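Filed under: Kitchen Fixes / Mugs, Bottles & Flasks

Insulated mugs that smell like last week's coffee

Quick one, I have bread in the oven. Katherine Nina wrote in asking why her travel mug smells even after the dishwasher. Short answer: the lid. Long answer: also the lid, and the seal inside it.

Pull the seal out. Butter knife, dull side, go slow. Probably brown underneath. Soak it with the lid in hot water and a spoonful of baking soda, 6 hours or overnight, then scrub the groove with an old toothbrush. Dry both peices separately before you put them back together.

For the cup — baking soda again, two spoonfuls, fill with hot water, leave it an hour. No steel wool. No bleach, it can pit the steel. Tea stains want a denture tablet, my mother's trick, still the best one.

Painted or coated outside? Check the bottom before it goes in the dishwasher. Mine said hand wash only and I didnt look. Peeled by December.
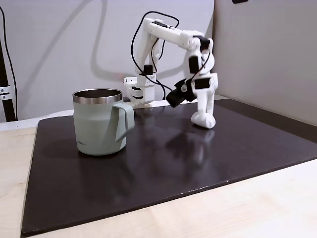
Also, put a mat down if your table is wood. Steel bottoms scratch when you slide them, and a drip left under the mug overnight makes a ring. Dark mat hides coffee, shows flour. Pick your problem. Wipe under it too — grit gets trapped there and does its own scratching.

Store with the lid OFF. Handle facing out so you can grab it. If the smell comes back after 4 days, get a new seal, cheaper than a new mug.

Ok, bread.

Recent tips
Getting Wax Off a Tablecloth
Which Lids Can Go in the Top Rack
Henrique Seixas on Sharpening Cheap Knives
Burnt Milk, Three Ways Out
What to Do With a Sticky Drawer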